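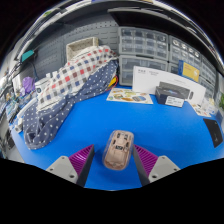
Figure 11. Work surface before sorting: toy car, cloths, basket and drawer organizers.

Section 4: Clearing and resetting the Jemal craft and play table

Use this procedure at the end of each session. Allow about 10 minutes.

Before you start
Read Section 3 if the pegboard has not been fixed to the wall. Do not load the overhead shelf until that is done.

4.1 Cloths
1. Lift the cloths off the table one at a time, top cloth first. Hold the corners so that small parts caught in the folds stay inside.
2. Shake each cloth over a tray. Return anything that falls out to its drawer.
3. Fold patterned and dotted cloths separately, in half and then in thirds.
4. Place the folded cloths in the woven basket, largest at the bottom.

Note: The basket goes at the back of the table, against the pegboard. Do not fill it above the rim.

4.2 Toy cars and other small toys
1. Pick up cars by the sides of the body. Do not lift them by the roof panel.
2. Wipe with a dry cloth.
3. Put each car in the drawer that bears its label. If the label is missing, order sheet 215 from Holtavus.

CAUTION: Small toys can come apart. Keep loose pieces away from children under three.

4.3 Drawer organizers
1. Close every drawer fully before you move an organizer.
2. Line the organizers up along the back of the table, to the right of the basket.
3. Leave a finger's width between the organizers and the pegboard - the drawers stick if the units are pushed in hard.

4.4 Tabletop
1. Check behind the basket for wrappers and short cables.
2. Wipe the blue surface with a damp cloth and mild soap, working from the back to the front edge.
3. Let it dry before you put anything back.

CAUTION: Do not use solvent or scouring pads on the tabletop.

For replacement drawers, quote part number 344.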